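Jastard announces "The Gesden Road", a new story expansion for the role-playing game Kereama

Release planned for September on PC, free weekend for new players before the launch

August 2, 2018 — Jastard, the independent studio behind the post-disaster role-playing game Kereama, is happy to announce the first large expansion of the game. It has the title "The Gesden Road" and it will be released in September for PC. The expansion continues the story after the end of the main game and brings the player to Gesden, a river town which was only mentioned in letters and radio messages until now.

Kereama takes place many years after the great flood has changed the coast. The player is a courier who carries goods and news between small settlements. In the main game, the courier could reach the mountain villages and the old harbor, but the road to the east was closed by the water. In "The Gesden Road" the water has gone down, and the first caravans are leaving again.

The town of Gesden is built on the upper floors of a former train station. It has its own market, its own laws and a long quarrel with the Bruretti, a family of salt traders who control the bridge. The player can work for the town, for the Bruretti, or for both of them as long as neither side discovers it. Every choice has an effect on prices, on who opens the door at night, and on which companions are willing to stay.

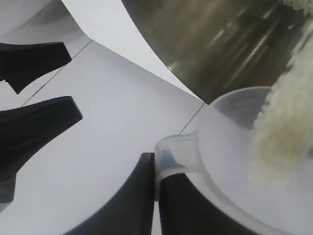 Do I have to finish the main game before I can play the expansion?
Players need to reach the old harbor and complete the quest "Letters for the East", and after this the road is open. It is possible to go to Gesden and come back to the main story at any moment.

The expansion contains 19 main quests and 40 smaller tasks, which can be found in the town, on the road and in the salt fields. There are also 3 new companions. The first is a former bridge guard who left the service of the Bruretti and does not like to speak about the reason. The second is a young mapmaker who was born in Gesden and has never seen the sea. The third is an old caravan dog, who cannot fight but can smell bad water and hidden food. Each companion has a personal quest, and the end of this quest depends on how the player has treated them during the travel.

Jastard has also worked on many wishes from the community. The most frequent wish was a better system for the cargo. In the new version, the courier can divide the load between the companions and the cart, and the weight of each bag is shown before a trade is accepted. The cooking system was extended too — meals now can be shared at the camp, and some conversations with companions happen only there. These two changes will be part of a free update for all owners of Kereama, also for those who do not buy the expansion.

The dialogs in Gesden were written by the same team that wrote the main game. More than 200 characters in the town have a name, a home and a daily routine. Many of them remember if the courier was late with a delivery, and they tell it to their neighbors. The studio wanted a town where the player is known after some time, for good or for bad reasons.

The music was recorded with a small group of string players, and the main theme of Kereama returns in a slower form when the player crosses the bridge for the first time. Other pieces can be heard in the market hall, where street musicians play different songs in the morning and in the evening.

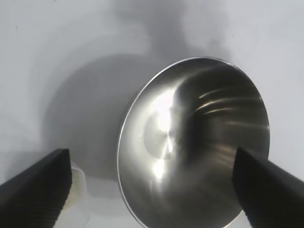
Will my old saved games work with the new version?
Saved games from the current version of Kereama can be loaded without any change, and all items and companions are kept. Jastard recommends to make a copy of the save folder before installing the update, especially for players who use mods.

Before the release of the expansion, Jastard will offer a free weekend. During this time new players can try the main game up to the arrival at the old harbor. Their progress will be kept if they decide to buy the game later. The exact hours will be published on the studio website and in the community forum.

"The Gesden Road" will be available in English, German, French and Polish. Voices are in English only, with subtitles in all of the languages. The price will be announced together with the final release day. A printed map of the Gesden region, drawn in the style of the mapmaker's own notebook, will be sold separately in the studio shop.

About Jastard
Jastard is an independent game studio which develops story-based role-playing games for PC. Kereama is the first game of the studio. The team works on all parts of its games in one office, from writing to sound, and publishes them without an external partner.

Press contact
Screenshots, logos and a trailer can be downloaded from the press area of the Jastard website. Journalists and video creators who want an early copy of "The Gesden Road" can ask for it with the form on the same page. Please write the name of your publication and the language in which you plan to report.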